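[Flekano-list] Re: Table task, where are we up to?
Print this message | E-mail this message to a friend

From: Bart Desmet
To: Flekano robotics club list
Date: Sunday, January 10, 2021

Hi all,

Sorry for the slow reply, I've been up the coast with patchy reception and only got to my mail last night. Quoting Wulan's message so we're all on the same page:

> Hi everyone,
> Hope you all had a decent break. Before the club starts back I'd like
> to know who is doing what on the table task. Last I heard (November!)
> the arm could get over to the bowl but kept knocking it when it came
> down. Is that still the case? Also, are we still using the orange
> room, or did Usman finish the kitchen one? And has anybody written
> down how the scoring works, because Yufang and I remember it
> differently.
> Cheers,
> Wulan

Right, in order.

The knocking is mostly fixed. Krešimir worked out that we were starting the descent while the wrist was still swinging, so the fingers came in on a slant and clipped the rim. He's put in a short wait and a check that the gripper is pointing straight down before it's allowed to drop. I ran it 100 times on my old laptop over two nights (it sounded like a hair dryer, my poor housemates) and it touched the rim in 2 of them. Both times the bowl had spawned quite close to the arm's base, so I reckon the elbow is folding up too tightly. I haven't touched that part of the code and I'd love it if someone braver would!

We're still in the orange room. Usman's kitchen looks terrific but it loads so slowly on my machine that I went back to the round table and stayed there. I do like the new tablecloth, by the way. Whoever did the fuzzy texture, well done, it looks like a bath towel and I mean that kindly.

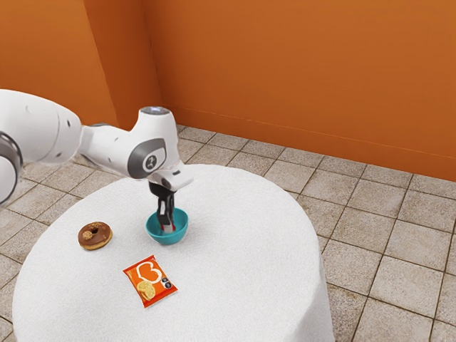
Gripper down in the teal bowl, with the donut and the chip packet still on the cloth.

You'll notice the fingers are shut there. I've been doing the descent on its own, closed, so I can get the height right before I worry about opening and grabbing. The donut is next on my list and I'm a bit nervous about it. Yufang thinks we should go for the side of the ring with one finger in the hole. I'd planned to grab it across the whole width, but I haven't measured whether the gripper opens that far, so she may well win that argument. The packet is lying flat and I have no good ideas for it at all. Suggestions very welcome.

On scoring, Wulan, you're both a bit right. The Skorklow organisers changed the rules halfway through last year. Under the old sheet you got points for every object you lifted. Under the new one you only get them if it ends up where the task card says, and you lose 2 for anything that goes on the floor. The new sheet is the one called "table rules v43" in our shared folder. Please don't ask me what happened to the other versions.

Things I could use a hand with before we're back:

- someone to look at the elbow business when the bowl is close in
- a second person to run the descent test on a different computer, in case my numbers are just my laptop being odd
- Usman, could you put the kitchen in its own branch? I pulled it by accident twice and lost most of an evening
- Krešimir, your wait time is typed straight into the middle of the script, can we move it up to the settings file with the rest?

If you're new on the list and have never opened the simulator, write to me off list and I'll sit on a call with you while you install it. It's fiddly on some laptops, especially the graphics bit, and it's much less miserable with company.

I can't make the first meeting back (dentist, hooray) but I'll be at the one after, and I'll push my changes before then so you can all have a play.

Cheers,
Bart

Contact the list owner | © 2021 Flekano robotics club | Back to top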